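Yeast in the Derkley orchards: what lives on an apple skin?

Student project report by Beril Tatlı

Why I picked this

My grandparents make cider every autumn and never add yeast. They press the apples, leave the juice in the shed and it starts fizzing by itself! I wanted to know where the yeast comes from and whether it differs between old trees and young ones. My supervisor suggested keeping it small, so I stuck to two orchards near Derkley: Drumorance, which is old and a bit wild, and Çınar, which was planted fairly recently and gets mown every fortnight.

Collecting the apples

I picked from 16 trees, eight in each orchard, always from the shady side at shoulder height. Each apple went into its own clean bag with a label. (Write the labels before you go out. Pencil on a damp bag is hopeless.) Back at college I rinsed each apple in 100 ml of sterile water and shook the bag gently for two minutes, then diluted the rinse water in steps until there was a chance of getting separate colonies on a plate.

The dilutions took far longer than the picking. I did the first set in the wrong order and had to throw them out, which cost me an afternoon and most of my good mood.
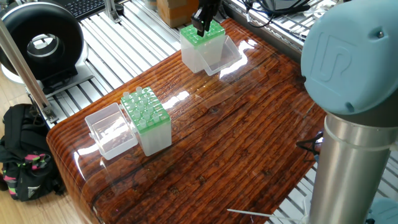 After that I settled into a rhythm and did all the Drumorance samples before lunch and all the Çınar ones after. The plates sat at room temperature for four days. I checked them every morning before lectures, and I have to say that seeing the first creamy dots come up was the best moment of the whole term.

What grew

In total I counted 941 colonies that looked like yeast. The Drumorance plates had clearly more of them, and more kinds too: smooth white ones, wrinkly ones, and a lovely salmon pink type that came up on nearly every plate from the oldest trees. Çınar gave mostly smooth white colonies. Mould was a nuisance on both sets, and three plates were so furry that I left them out.

I also tried a small ferment with 200 ml of boiled and cooled juice in each bottle. The pink yeast did next to nothing. Two of the white ones bubbled away happily within a day, and one smelled strongly of pear drops.

Things I would change

Pick on more than one date. It had rained the night before I went to Drumorance and that may have changed what was on the skins. I would also like to swab the press in my grandparents' shed, as the wood could be holding more yeast than the fruit does.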